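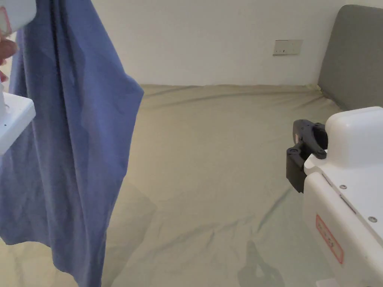 Clifford Penner starts today as morning anchor at the Bralwood station, his first time on the desk after nine years as a field reporter. He'll work Monday through Friday. The station keeps a wardrobe list for its anchors, and plain colors in the range of that periwinkle blue garment hanging by the bed are on it. Stripes and small checks are off.

Clifford Penner
2022-01-31
2 min read

2/ Yes, I'm writing up my own move. I've done it for plenty of other people on this account, so I'm using the same format. Previous job: general assignment reporter in Brarnosby, where I also filled in as weekend producer.

3/ The show runs two hours. My co-anchor is Katona, who has been on mornings there a good while and already sent me the rundown template. We rehearsed twice last week. The second one went better than the first.

4/ Hours, for those asking: in the building by 3, on air at 5, done before lunch unless there's a noon cut-in. I have moved my bedtime to 7 p.m. – so far it holds on weeknights only.

5/ The newsroom switched to Nistis for scripts and rundowns last May. I'd never used it. If you work in it and know how to keep it from dropping the tease times when a block gets moved, please message me.

6/ My old reporter position in Brarnosby is open. It's a one-person-crew job, so you shoot and edit your own stories. The market covers a lot of county road and I drove 300 miles in a normal week. They provide the car.

7/ Send a reel and three references to the news director there, not to me. I can answer questions about the beat, mainly schools and the county board.

8/ Regular job moves will be back on this account Wednesday. Messages are open if you have one to announce.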